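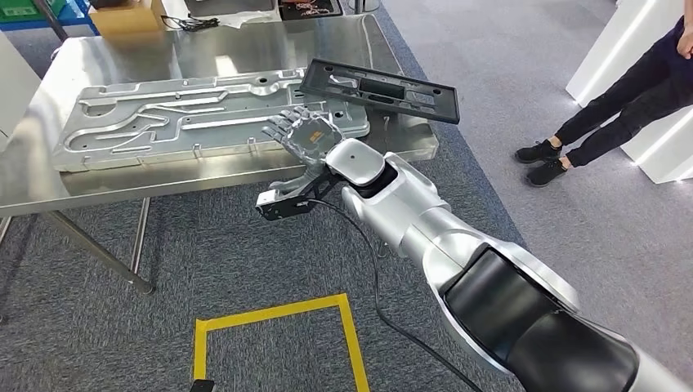 Bratis Bench Safety Kit for Arm and Hand Cells

Sold by Gradesano. Ships flat in 2 boxes.

Hi, I'm Sơn Nghiêm, and I put this kit together after years of setting up arm cells in offices, classrooms and demo spaces that were never meant to have one. If you're running a robotic hand over a bench in a carpeted room with people walking past, this page is for you. It's long, sorry, but I get the same emails every week and I'd like to answer them all in one spot!

What you get

Floor tape, yellow, 20 yards, low-residue adhesive that's okay on short-pile carpet
Cable covers, hook-backed, 2 pieces
Xenos stop button with a weighted base and a long lead
Printed rules card for the wall, plus a blank one you can fill in yourself
Cell logbook
Skelo bench clamps, 2, with soft jaws for machined parts

The rules card

This is the part I'm proudest of (a sheet of card stock, I know). It holds the rules I use myself, written so a new person can read them standing up:

Tape marks a place to keep clear or a place to stand. Decide which and write it on the card.
Hands off the bench while the arm is live, even if the arm isn't moving.
The person holding the stop button doesn't do anything else. No phone, no laptop, no reaching over to straighten a part.
Say "live" out loud before you enable the arm, and wait for everybody in the room to answer.
Nothing hangs over the edge of the bench. If a part has to be propped on another part, clamp the bottom one.
Cables go behind the arm or under a cover.
Loose wire, trays and boxes belong on another surface.
Anybody can press stop and they never have to explain why.

Please change these to suit your room. A card that doesn't match what people do gets ignored by the second day, and then you've just got decoration.

Is this a standards kit?

No, and I want to be really clear here. You still need a proper risk assessment for your own cell, covering the arm, whatever is bolted on the end of it, the part, and the room. The arm maker's manual and the robot safety standards that apply where you are come first. If the kit and your assessment disagree, go with the assessment. I've had buyers ask if the tape "makes it compliant." It's tape! It tells people where to put their feet, and it won't stop an arm or a person.

Same goes for the word collaborative. People read that on a spec sheet and figure the whole setup is fine to lean over. But the end of the arm matters just as much. A hand with five fingers has a lot of places to get pinched, and a gripper with bare metal plates and screw heads can scratch you at pretty low speed. Check the tool as its own item, every time you change it.

Working on a steel bench

I like stainless tops because they wipe down easily and they don't mind a heavy aluminum plate being slid around. Two things to watch. They're slick, so parts drift when a finger nudges them (that's what the clamps are for). And they're shiny, which can bother a vision system. If your detections get weird, try a matte mat under the part before you touch any settings. The mat isn't in the kit, any dull rubber one will do.

Setting up

Give yourself roughly an hour. Vacuum the carpet first or the tape will lift at the corners. Work out how far the arm can reach with the tool fitted, elbow included, and lay your tape to suit that reach and your stopping distance. Everybody forgets the elbow. Then run the cable covers and put the stop button where the operator will be standing, with the lead out of the walkway. Press it once with the arm moving slowly and nothing on the bench. Write the result in the logbook, and do it again at the start of each shift.

Does the tape come up clean?

On short carpet, yes, in my experience, if you pull it slowly. On wool or anything with a long pile I'd test a small strip somewhere hidden first.

Can I buy the cards alone?

Yep, pick "cards only" at checkout. They come as a pair, one printed and one blank.

Is the stop button wired for my controller?

The Xenos lead ends in bare wires. Have somebody qualified connect it to your controller's safety inputs, following the controller manual. Please don't splice it into a regular input and hope.

Returns

Unopened kits can come back any time. Used tape can't, for reasons I think you can guess.

Page updated September 20, 2020. The older card (the one with the blue border) is still fine to use, I only made the type bigger.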